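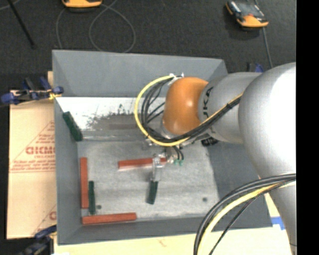
Support > Zotaveo Alert > Set-up guide > Section 5

Last updated: Apr 22, 2018

5. Setting up an emergency alert group

An alert group is a list of contacts who receive the same message during an evacuation, lockdown or shelter order. Each site needs one group before the system can be armed. Only users with the Site Lead role can create groups.

Before you start, have the contact list saved as a CSV file. A single group holds up to 4000 contacts.

1. Sign in to the console and open Sites.
2. Select the site, then select Groups > New.
3. Enter a group name. Use the building name and floor, for example "Cultholm East, ground floor". The name appears at the top of every message.
4. Select Import and choose the CSV file. Rows without a phone number are skipped and listed in the import report.
5. Under Channels, turn on Text and Voice. Email is optional and should not be the only channel.
6. Under Escalation, set the wait time before a second message goes to contacts who have not replied. The default is 5 minutes.
7. Assign two senders. Both must confirm by text code.
8. Select Save. The group status changes to Ready.

Note: Contacts can reply 1 (safe) or 2 (need help). Any other reply is logged as Unclear and shown to the senders.

Note: Contacts imported from a Skekby directory keep their old group tags. Remove the tags first if you do not want duplicate messages.

CAUTION: Do not use Send Live to check a new group. Live messages cannot be recalled – a false lockdown notice may bring a police response. Use Send Drill, which adds the word DRILL to the start of each message.

CAUTION: The system does not call emergency services. Call them directly before sending an alert.

If the status stays at Pending, check that both senders have confirmed. Error 43 means that a sender's code has expired; select Resend Code. Error 79 means that the group has no voice channel.

Filed under: Incident Response, Mass Notification, Administrators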